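Chasing Down a Gripper That Drops Flowers

If you've ever watched an arm pick up a stem perfectly, carry it halfway across the table and then just let go, you know how maddening it is! We had this on our two-arm flower sorting setup in August, and finding the cause taught me more about grippers than a year of things going right. So let's go through it step by step.

Before you start: know where your stop button is, and keep your hands out of the reach of both arms whenever the motors are powered. A gripper that opens on its own can also close on its own.

Step 1. Make it fail on purpose

Scatter the stems so they cross each other. A neat row hides the problem. We mixed roses and hydrangeas, heads close together, with some loose leaf sprigs near the edges of the table.
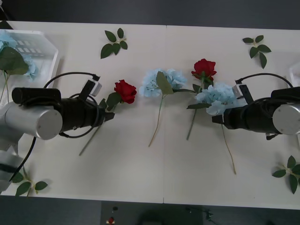
Run the same pick again and again with the speed set to 70 percent and write down which arm dropped, and where in the move. Ours always let go while turning, never while lifting. That's a big clue! Lifting loads the fingers, but turning pulls on the cables.

Step 2. Read the log before touching a screw

Kerstin Wendt went through 1,307 lines of ours and found two short gaps in the gripper signal, both right at a drop. Our controller reads a missing signal as "open" (yes, really), so a tiny break is enough.

Step 3. Separate the arm from the commands

Drive the same move by hand with the leader arm and have a second person watch the log. Go slowly, especially through the turn.

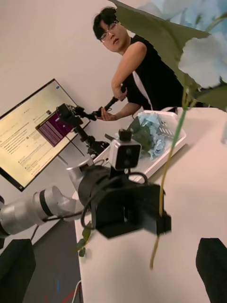 If the drop happens by hand too, the saved motion is off the hook and you can look at wiring. Ours dropped on the second try, and I may have cheered.

Step 4. Power off and check the cable

Shut down both arms and wait for the supply light to go out. Follow the gripper cable from plug to plug, feeling for stiff spots. Leonie Kröger found our bad one beside a strap that was pulled far too tight. Replace the cable, leave a loose loop at the joint, and refasten the strap so the cable can still slide.

Step 5. Change the default

Set the gripper to hold its last position when the signal is lost, then test with an empty gripper first. Keep the stop button within reach while you do it, and repeat the test on the other arm.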